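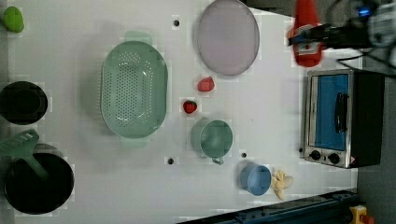
About Millon

Millon is a small game studio with two offices, one in Andero and one in Dronelholm, and we make slow, friendly games for people who like to potter around a little world of their own at the end of the day.

We started out in February, in a rented room over a bicycle shop, with a half-finished fishing game and a kettle that took forever. The fishing game never came out (we still talk about it, and one of these days we may go back to it), but the harbor town we had drawn for it kept growing until it became Brøndum, our first proper release. Players there run a ferry, fix up old houses and get to know the neighbors, who can be a bit grumpy before breakfast.

There are 11 of us now – artists, programmers, a composer, and a writer who has so far filled the town with more than 800 letters, postcards and shopping lists for you to find. We all play the game every Friday afternoon, and plenty of our best updates have begun with somebody grumbling about a door that opens the wrong way.

Brøndum can be played in 13 languages, and every update to it has been free. We'd like to keep it that way as long as we can! We don't sell coins or gems or anything of that sort, and the game will never scold you for staying away a while.

If you have a question, a bug or a picture of your house to share, please do write to us. We read everything, though in the weeks before an update we can be slow to answer – thank you for bearing with us.

Page last updated 26 May 2023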